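Lilo Open Bin, Large, Gray

Sold by Drorkerero. Ships from our Dradberg shop, or pick up at the Dunmore counter.

I've been selling bins for a good long while now, and the big gray Lilo is the one I end up talking about most when people come in to look at shelving and leave with something else entirely. So I figured I'd write the page for it myself, the way I'd talk you through it at the counter. Get comfortable, I do go on a bit.

It's a bin. A large, open, rectangular bin with no lid, no wheels, no handles that fold out and pinch you. You put it on a table and you put things in it, and then you take them out again. I have three at home and one at the shop that has lived on the packing bench longer than most of the staff have worked here (me excepted!).

What I like about it

The shape, mostly. The far side is taller than the rest, so there's a proper back to it, and in front of that the wall slopes down toward the floor of the bin. If you toss something in a little too hard it hits the slope and slides back down to where you can grab it. With a straight-sided tub everything small ends up jammed in the corner, and you end up scraping at it with your fingernails. I've done that with a tub full of hose washers and I would like never to do it again.

The front is low and plain, so you can stand at a table and work out of it without lifting your elbows up around your ears. If you sort things for more than ten minutes at a stretch you'll notice the difference in your shoulders. My sister borrowed one to go through her button collection over the winter and I haven't seen it since, which tells you something.

And then there's the gray. I know, gray. We did carry a blue for a while and people bought it because it was cheerful, and then a few of them came back and swapped it. Bright parts, pale parts, labels, most of what folks drop in there shows up nicely against gray, and it doesn't glare back at you under a strong lamp. The finish is matte where it's still fresh. I'd go gray again every time.

How it wears

Okay, so this is the part where other shops would show you a nice clean one on a white background. We have those on the box label if you want one.
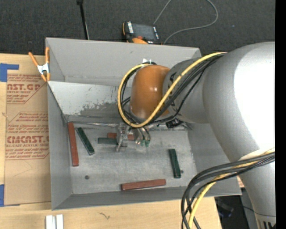 Lilo large in gray, with worn paint on the sloping inner wall.

The painted slope is where you'll see wear first, because that's where everything lands. You'll get chips, then the chips join up into a bit of a patch, and after that it just goes along looking like that for years. It doesn't bother me. If it bothers you, we sell a touch-up paint in the same gray (small can, brush in the cap, lasts forever if you remember to push the lid down properly). Wipe the wall with a damp cloth, let it dry overnight, dab it on thin, and then do a second coat the next evening. Don't glob it. I globbed mine the first time and it dried with a ridge that everything caught on.

The outside holds up better in my experience. Mine has been dragged on and off a shelf more times than I can think about, and the side walls still look fine.

Where to put it

On a table, please, and a decent one. I get asked whether it can go on the floor and sure, it can, it's your bin, but you'll be bending over that tall back all day. A light wooden tabletop at ordinary kitchen height is just about perfect. Leave yourself some table on both sides so you've got somewhere to set down whatever you've pulled out. People forget that bit! They measure for the bin and forget they need a landing spot next to it, and then they call me asking if we make a smaller one.

We do make a smaller one, by the way. It's fine. I don't love it. The slope is shorter and things don't slide so well.

If your table has a slick finish you might want something under the bin so it doesn't creep when you reach in. I use a scrap of shelf liner. We sell pads too, and they're good, but try the shelf liner first if there's a roll in your kitchen drawer.

One more thing about placement. Put the tall side away from you. I would have thought that went without saying, but I've walked into a customer's workroom and seen it the wrong way around, with her reaching over the high wall on tiptoe. She'd had it that way for a month and thought the design was silly.

What people use it for

All kinds of things. Sorting returns, sorting mail, holding the odd parts left over from a job until you work out where they came from. One customer does dried flower work and keeps her stems in it. Another has a pair on his bench, one for stuff that needs fixing and one for stuff he's already given up on, and he told me the second one is always fuller.

At home I use one for laundry day socks (all the singles go in, and every few weeks I tip them out and play matchmaker), one in the garage for gardening gloves and twine and the pruners, and one as a kind of catch-all by the back door that my family calls the trough. In November it fills up with hats and mittens and stays that way until spring.

What I wouldn't use it for is liquids. It's an open bin with a painted inside, and once there's a chip in the paint I wouldn't leave water sitting on it. Damp things for an afternoon, fine. A mop bucket it is not. I'd keep food out of it too, unless it's in its own packaging.

Cleaning

Dump it, wipe it, done. Warm water and a bit of dish soap on a soft cloth. The place where the slope meets the floor of the bin collects fluff and grit, so run an old toothbrush along there now and again. Skip the scouring pads and skip anything gritty, they'll take the paint off faster than any amount of use will. A lady once told me she'd used oven cleaner on hers. I didn't know what to say to her. I sold her another bin.

Dry it before you put it back to work.

A few odds and ends people ask

Does it stack? Empty ones, sort of. They'll nest a little, but the tall back means the stack leans, so I wouldn't go higher than 4. Full ones, no, please don't.

Is there a lid? No, and we've asked Lilo about it. If dust is a worry, an old pillowcase over the top works better than you'd think.

Can I get it with dividers? There's a drop-in divider set, sold separately, that splits the floor into 8 sections. I think it's a bit fussy for a bin this size and it gets in the way of the slope, but if you've got screws or beads or whatnot, you might love it. Bring it back if you don't.

Can I drill it? You can, but then it's yours and we can't take it back. A few folks have put a couple of holes in the side to hang a tag. File the edge smooth and put a dab of that touch-up paint on the bare spot.

Do you sell seconds? Sometimes. When a batch comes in with scuffs from the truck I knock the price down and put them on the bottom shelf at Dunmore. I don't list them online because they're usually gone before I'd get around to typing it up. Call and ask.

Ordering

Item number for the gray large is 1,727. The divider set is 2,044, and please check you've got the right one before you hit the button, because every so often somebody orders dividers and wonders where the bin is. The touch-up paint and the pads are on the accessories page.

It ships in its own carton, and the carton is big. If you live up a narrow staircase, have a think about that ahead of time, or take the bin out in the lobby and carry it up by itself. The packing inside is just paper and it can go straight in the recycling. There's no assembly and no manual, only a card with the cleaning notes on it, and those are more or less what I wrote up there but shorter.

Returns are easy as long as the bin is clean and hasn't been drilled. Keep the carton for a couple of weeks in case you change your mind. If it shows up dented, send me a snapshot of the dent and a snapshot of the carton and I'll get another one out to you, no need to mail the first one back until we've talked.

If you're anywhere near Dunmore, come in and try the floor model. Bring whatever it is you sort and dump it in! I've had people do it with poker chips, clothespins and a whole sack of walnuts, and it's the quickest way to find out if the size suits you. Mornings before 11 are quietest, and there's parking around back.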